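April, 7 a.m., kettle on

Second go at the Skoma insoles, and I'm writing this up before breakfast or I'll forget half of it. I wore pair B for the long loop out past the reservoir and back along the towpath, same socks as last time, same shoes, laces done the way I always do them. Heel was lovely. Heel was the best it's been since we started cutting our own! The forefoot is another story. By mile 8 I could feel the seam where the Bumetti foam meets the cork, right under the ball of the left foot, and by the car park I was running on the outside of my foot to get away from it. Blister the size of a broad bean. Right foot fine, not a mark on it.

So either I cut the left one badly (very possible, it was late and the blade was blunt) or my left foot lands differently and the seam finds it. I want to say it's the blade. I looked at the join under the lamp and there's a definite step you can catch a fingernail on, and on the right one there isn't.

Things to change for pair C. Move the join back 5 mm so it sits behind the ball of the foot. New blade first, please, whoever is using the knife before me. Shave the foam edge at a slant before gluing and leave it under the weights overnight, none of this half an hour on the radiator business. I'd also like to try the thinner top cloth, the grey one in the Rezaei box, as the blue one holds sweat and was rucked up at the toes when I took the shoe off.

Pair A is now officially the spare. It's a bit flat in the arch but I did 30 miles in it over the winter with no complaints, and if C isn't ready I'll wear A for the Trudance half and be perfectly happy. I am not racing in anything I haven't done at least one long run in — I learned that one the hard way with the orange shoes and I still can't look at them.

Weights, for anyone filling in the sheet: I haven't done B again since the run as it's still damp. Will put it on the scales this evening once it's dried out by the window. Please don't put it on top of the heater, the glue goes soft.

Oh, and we're nearly out of contact adhesive, there's one tin left and the lid's gone stiff. I'll pick up more on the way in. Easy run only until the blister calms down, then out with C as soon as the glue has had its night under the weights.
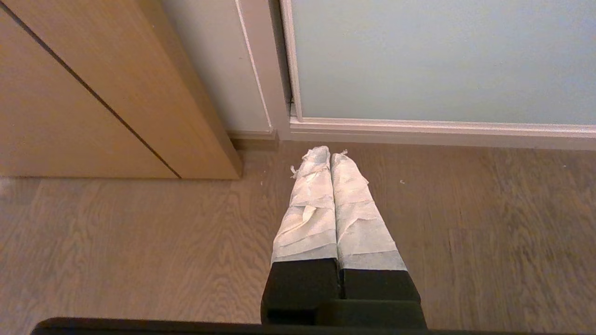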